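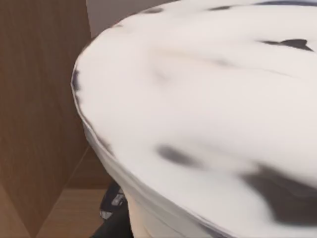
*White with dark spots, top surface and rim, close up.*

**Prarel glaze touch-up kit**

For chips and worn patches on ceramic, enamel, stoneware. Two bottles, white and charcoal. 2 brushes, fine and flat. Matte finish only, gloss is back in October.

- Clean, dry, thin coat. Let it set overnight, then second coat
- Not for food surfaces!! Outside of bowls and planters is fine
- 100 ml per bottle, goes a long way
- Keep from freezing

Last batch was 3,000 kits and the Skendasbridge shop is allready low. Trustau orders ship from there too, so allow extra time. Returns unopened only, keep the reciept.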